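Last updated May 12, 2018
Reading time: 3 minutes

Section 4. Setting up the hanging demo for visitors

I've run this one at the Wamovwood open day and again at Prallberg, so these steps are the ones I really use (the Usodus sheet skips half of them!).

1. Stand the wooden rack between the two arms, a little back from the near edge.

2. Open both grippers and jog each arm clear of the rack.
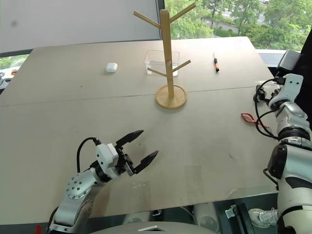
Rack in place, left gripper open.

3. Load the Nair hanging routine and set the speed to 15 percent. I know it looks slow, but people love slow, and you get time to talk.

4. Put the red cord loop between the fingers and close them gently, with plenty of loop sticking up above the tips.

CAUTION: Keep your own fingers out once you press Close.

5. Run the approach and stop when the loop is over the peg.
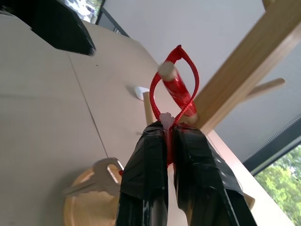

6. Check that the peg is inside the loop before you open the fingers. If it isn't, back off 400 mm and go again.

Note: Retape the fingers when the cord starts slipping. I do mine after around 235 runs.

Comments

pegleg_fan: Step 6 saved me in July, thanks!

mossy: Does the speed reset after a stop? Mine went back to full.

pegleg_fan: Yep, set it again each time.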